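Open day at Bradum

I took the early bus out to Bradum on Sunday for their open day. I had signed up back in January and nearly forgot about it. Admission was free, and parking was 8, which I didn't pay, so I can't complain about that.

The sign-in sheet was already long when I got there. Maiara Furtado handed out badges and split us into groups. Mine went with Jouko Honkanen, who has worked on the picking side since they moved into the Savolainen building. He talks quietly and you have to stand close.

The picking demo

Jouko's station does bin picking. The arm gets a bin of mixed household things and has to take them out one at a time. He said boxes and cans stopped being interesting to them a while ago, so now it's brushes, sponges, cutlery and anything soft. The soft things are hard to grip and the thin ones are hard to see — a fork lying flat on the floor of a bin is about as bad as it gets, he told us.

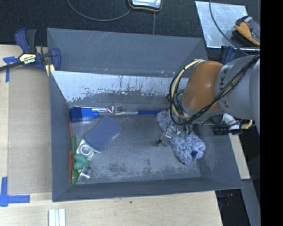

Things I asked about

The duster. I wanted to know where you are supposed to grab something that is mostly fluff. Jouko said they go for the handle if it's clear and try the fluff if it isn't.

The clamps. A bin that shifts even a little throws off the next pick, so they clamp it by the rim. Ordinary bar clamps, I have the same Irwin ones in my garage.

The numbers. They log every attempt, and the week before the open day came to 1297. He wouldn't give a success rate.

The rest of the day

Lunch was soup. After that Lenni Oksanen gave a 30 minute talk on the Stosel software, which was mostly over my head, but the slides are supposed to go up on their site. I skipped the warehouse tour and caught the bus home.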